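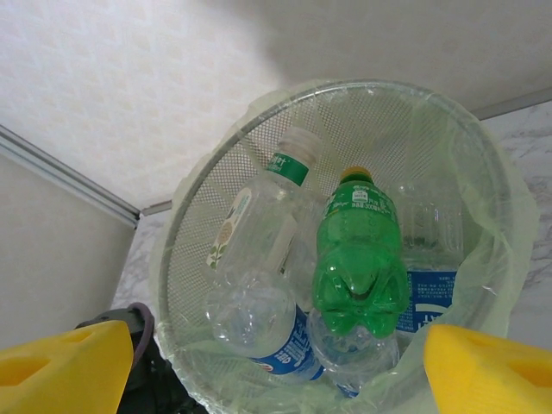

The Price of Picking Up a Bottle

The pitch, when I first heard it in January, was that the arm would learn to tidy up the way a child does, by watching. I have raised two children and I had questions.

Brekness rents the ground floor of an old print shop and spends its days collecting examples. A person guides a robot arm through a small chore, the cameras record it, and then the person does it again. One chore is putting empty drink bottles in the trash. The target last month was 232 good runs. A good run is one that Lesia Panasiuk, who checks every recording, doesn't throw out.

She throws out plenty. "People get bored and start showing off," she told me. "They swing the arm in fast, and then the model learns to swing it in fast."

I watched Qiuyue Dai work for an afternoon. She is patient and very good, and after 25 runs she got up and shook out her hands. Each bottle had to be fished back out of the basket and set down somewhere new. The fishing out is done by hand and isn't recorded, so whatever the system ends up learning, it won't be that.

My larger doubt is about the basket. A mesh wastebasket with a thin green bag folded over the rim is a fine thing to practice on. My own kitchen trash has a lid that sticks and a bag that slides down inside. I asked Lukian Mykhailiuk, who runs the project, how many kinds of basket the system had seen. Five, he said, with more on order. He believes variety can be bought a little at a time. Maybe so. Traltero, the customer paying for all this, wants the arm in office break rooms, and I've never seen two of those alike.

Mykhailiuk also showed me a chart of success rates climbing nicely. The test bottles came from the same crate as the training bottles. When I brought that up he nodded, and said a test with new ones was planned. He didn't have a date for it.

Dai, meanwhile, had gone back to her chair. She had 30 more to do before she could go home, and Panasiuk had just rejected two from the morning.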